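Piso vinílico em réguas: juntas a abrir no topo, com base de betonilha. Refazer ou corrigir?

Fórum > Pavimentos e revestimentos > Dúvidas de aplicação
Estado: respondida

Pergunta

Tenho um espaço de trabalho no rés-do-chão onde foi aplicado piso vinílico rígido de encaixe (linha Fendura, padrão madeira cinzenta). Base em betonilha de cimento, manta de 1 mm por baixo, fornecida pela mesma marca. Passados 10 meses, as juntas de topo começaram a abrir em duas zonas: junto à porta e numa faixa paralela à parede exterior. As juntas longitudinais mantêm-se fechadas.

Dados que podem interessar:

Folga perimetral de 5 mm, tapada pelo rodapé.
Desfasamento entre topos de réguas vizinhas: 156 mm na zona pior, porque o aplicador aproveitou quase todos os restos.
Sem perfil de dilatação na passagem para o corredor. O piso segue contínuo.
Não foi medida a humidade da betonilha antes da aplicação. O aplicador disse que «estava seca ao toque».
Planimetria: com régua de 2 m encontro um desnível de 4 mm perto da porta.

Há ainda cargas fixas sobre o pavimento, que não foram retiradas desde a montagem. O mesmo lote de piso foi usado na outra sala, com menos carga, e aí não há juntas abertas. 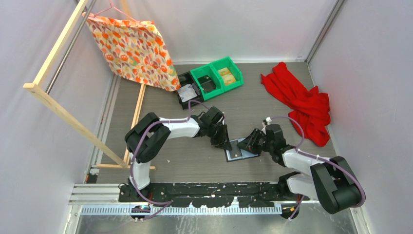
Analyn Macaraeg respondeu que a humidade residual era a última hipótese que punha na lista, visto que um vinílico rígido quase não reage à água da base, e que o desfasamento curto e a base desnivelada chegavam para explicar o sintoma. Transcrevo a resposta completa mais abaixo. O que pretendo saber é se é possível fechar as juntas sem levantar tudo, ou se o encaixe, uma vez aberto, já está perdido.

Resposta 1 (aceite)
Analyn Macaraeg

O sintoma é típico de dois factores somados: topos demasiado próximos e flexão vertical sobre uma depressão da base. O encaixe de topo, na maioria destes sistemas, é de queda e bloqueio por lingueta. Resiste bem à tracção, mal à flexão repetida. Com 4 mm de desnível em 2 m está fora do que as fichas técnicas costumam admitir, e cada passagem junto à porta faz trabalhar a lingueta.

O desfasamento mínimo que costuma ser exigido é de 30 cm. Com 156 mm, as juntas de topo ficam quase alinhadas e a zona comporta-se como uma charneira.

A faixa paralela à parede exterior deve ter outra origem. O piso flutuante tem de poder mover-se em bloco. Se está preso por uma carga fixa de um lado e recebe variação térmica do outro, abre no ponto mais fraco entre os dois. Verifique se essa parede apanha sol directo da parte da tarde. A ausência de perfil na passagem para o corredor agrava isto, porque soma os dois comprimentos.

Procedimento que eu seguiria:

Retirar o rodapé e confirmar a folga real em todo o perímetro, incluindo os aros da porta. É frequente haver 5 mm na parede e zero no aro.
Tentar fechar as juntas com ventosa e maço de borracha, puxando no sentido do comprimento da régua.
Se fecharem e voltarem a abrir em poucas semanas, a lingueta está partida. Nesse caso levanta-se desde a parede mais próxima até à zona afectada.
Com o piso levantado, regularizar a depressão com massa autonivelante (usei Savchuk na última obra, sem queixas) e respeitar o tempo de cura da embalagem.
Cortar na passagem e colocar perfil de transição.

Não injecte cola nas juntas de topo. Fecha aquela e abre a seguinte.

Resposta 2
utilizador pav_norte

Eu media a humidade na mesma. O vinílico não incha, de acordo, mas a manta pode degradar-se e o rodapé também. Um ensaio de carboneto custa pouco. Se for betonilha com menos de três meses, nem discuto.

Quanto ao desfasamento, veja se a ficha do fabricante indica um valor próprio. Na Pranach pedem um terço do comprimento da régua, o que dá bastante mais.

Resposta 3
utilizador rusul_12

Tive o mesmo em casa e meti massa da cor do piso. Ficou bom. No inverno nota-se um bocado.

Comentário à resposta 3
Analyn Macaraeg

Massa numa junta móvel sai. Numa divisão com pouco uso pode durar — aqui, junto à porta, duvido.

Comentário do autor da pergunta

Rodapé retirado. Folga nula no aro da porta, dos dois lados. Duas juntas fecharam com a ventosa, a terceira não. Vou levantar essa zona em março e regularizar a base.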